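Small Builds: the table and the bricks

The Merkdale workshop has a small builds corner, and this page is the part of the gallery given over to it. Most of it is Lego: a big grey baseplate, a marble-patterned top with brown veins, and whatever bricks are out at the time. Larger work from Plirkine and Drondow has pages of its own.

The grey baseplate on the marble top, from two sides. 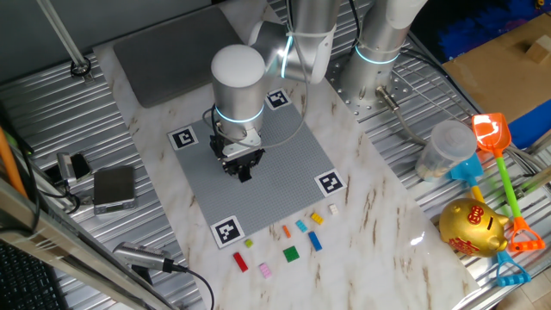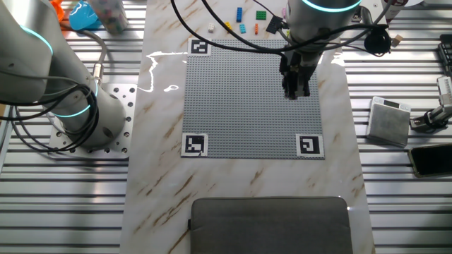
We have used a grey plate from the start. We tried a green one for a while, but green bricks got lost on it and people kept missing a stud when they counted along a row. Grey shows up every colour we own apart from the light greys, and those now live in a separate tub.

The loose bricks for a build are set out before anyone starts. A short build takes 6 or 7 pieces and a long one takes 14. More than that and the front of the table gets crowded, and the smallest pieces end up under somebody's sleeve. The full set for this corner is 34 bricks, kept in a shallow tray with a lid. It was 36 until the spring, when two yellow ones went missing. They haven't turned up.

**Sorting.** We sort by shape first and colour second. Most people want to do it the other way round, and it looks better in the tray, but it is slower to work from. If the card says a two by four, you want all the two by fours together. Flat plates go at one end - they hide under the thicker bricks otherwise.

**Build cards.** The cards are drawn from directly overhead, one layer to a card, with the bottom layer marked 1. The current pack is called Bandara, after the first model in it, a low stepped wall with a gap in the middle. It is harder than it looks. The second layer has to bridge the gap, and if the two sides are one stud out the whole thing has to come off again.

Other models in the pack:

- a flat cross in four colours
- a short staircase
- a square tower with one open corner
- a bridge that uses all the long bricks

The staircase is a good one to begin with. The tower should be left until the others have been done, as the open corner makes it easy to knock sideways when you press down on the top layer.

**Pressing down.** Put the brick flat over its studs, check two edges, then press in the middle. Pressing on one end tips the brick and it goes in crooked. Long bricks need a second press at each end.

**Cleaning.** The top is wiped with a damp cloth at the end of the day and dried straight away. The baseplate gets a dry brush between the studs. In May we washed all the bricks in warm water with a little washing-up liquid and left them on a towel overnight. Some still had water inside the next morning, so next time they will be stood with the open side down.

The next set of pictures will be of the finished Bandara models, once the bridge has been built in the right colours. The first attempt used a blue brick where the card asks for a red one, and it was noticed only after the top layer had gone on.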